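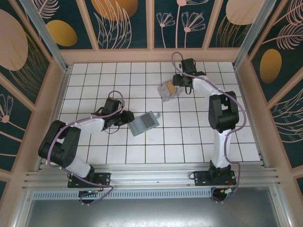
Barry Tapley wrote in to say the new Gralta record is mastered too loud, and that the vinyl cut will be quieter. I measured the stream last night. Track 4 sits well above the others, and the bass clips twice in the second verse. The vinyl ships in September, limited to 296 copies, so I can't compare yet.

The Hajdu remix has the same low end with the vocal pulled back. I prefer it.

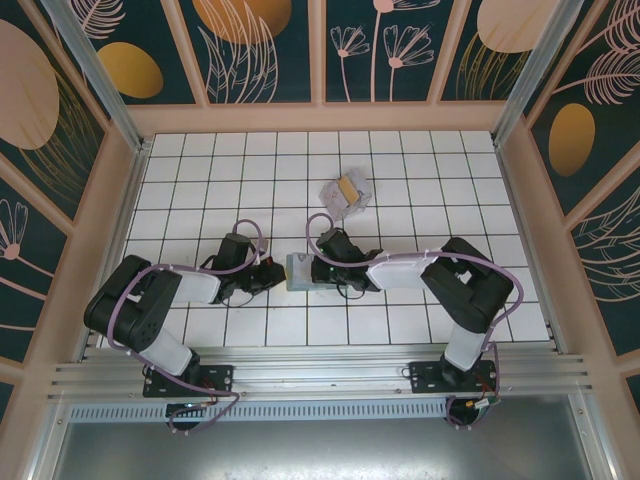
Track lengths

Skimavora runs 67 seconds and works as an intro. Drerine is the long one, with a 30-second fade I would have cut.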